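Prev by thread Next by thread Thread index Reply Search list

Subject: Re: clearing the plaid-covered table
From: Magdy Berrada

> The Piltstead room needs its table back by 4. Can someone list what
> is to be thrown out and what goes back to the Drelside cupboard? Last
> October we binned a good roll of tape.

Proposed sorting:

Waste: used tissues, crumbs, bits of torn paper.
Recycling: drink cans and plastic bottles, emptied first. The green Perrier can goes here.
Keep: wipes and tissue packs with anything left in them. The pale blue flowered pack is open and still has tissues inside.

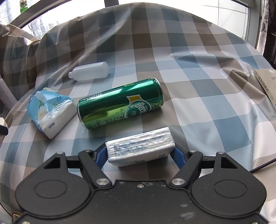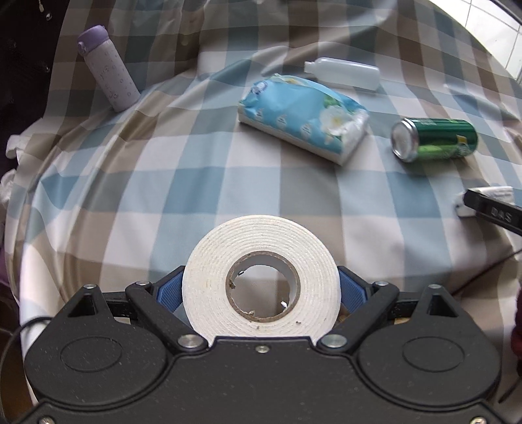
Plaid cover, both views; white tape in the second.

Tape goes back to the cupboard. The cardboard core has a ragged edge, so check that it still fits the Ostrowski dispenser. If it doesn't, store it flat on shelf 2 and cut by hand.

Shake the cover outdoors before folding. It creases badly if folded in quarters; roll it.

I have no view on the Ustex boxes under the window. Whoever ordered them should reply to the list.

Magdy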